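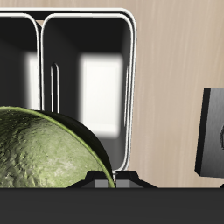
From: Lærke Bach
To: sim-kitchen list
Date: 5 July 2025
Subject: Re: when does a placement count as done?

Hi all,

Mogens wrote:
> I went through the Bement episodes again and I think our rule is too
> loose. As written, the run passes once the object is anywhere inside
> the target bin. It says nothing about which way up it is or whether
> the fingers have let go. Can we tighten it before the Rommont people
> start scoring? I'd add "upright" and be done with it.

Yes please, let's tighten it, but I don't love "upright" all by itself! I tried it on paper with the bowl tasks and got stuck right away. How upright? A bowl tipped against the wall of a bin is in the bin by any normal reading, and if I asked my kid to put a bowl in the sink I'd be perfectly happy with that. If I asked for it on a shelf, I wouldn't be. So I'd rather the task text said which one we want, and the scorer followed the task text.

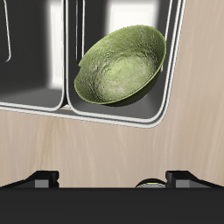
My proposal for section 4, then. The object has to be wholly below the rim of the bin, the fingers have to be open and clear of it, and it has to stay put for 100 steps after release. Tilt gets its own column, in degrees, and it only fails a run when the task says "upright" or "flat." That way we keep the number for everybody and we don't throw out good runs.

Two smaller things while I'm at it. Please stop scoring from the wrist view alone – I did that for a whole batch in November and had to redo 23 of them when I looked at the state logs. The gripper body hides a lot down at the bottom and you end up guessing. And when a task has side-by-side bins, write down left or right from the wrist view at the start of the episode, before the arm moves. Đỗ and Jumwood each had their own habit with that and it made a mess of the comparison.

Episode 2164 is the one I keep going back and forth on, by the way. The logs have the bowl still rocking a little when the run ends, so under my version it would fail for not settling. Mogens, you passed it. I could live with a third label, "not settled," if you think a fail is too harsh?

I can do the edit to the rules page myself, just shout if the 100 steps bothers anyone. Episode 2812 needs rescoring whatever we pick, so leave that one to me.

Lærke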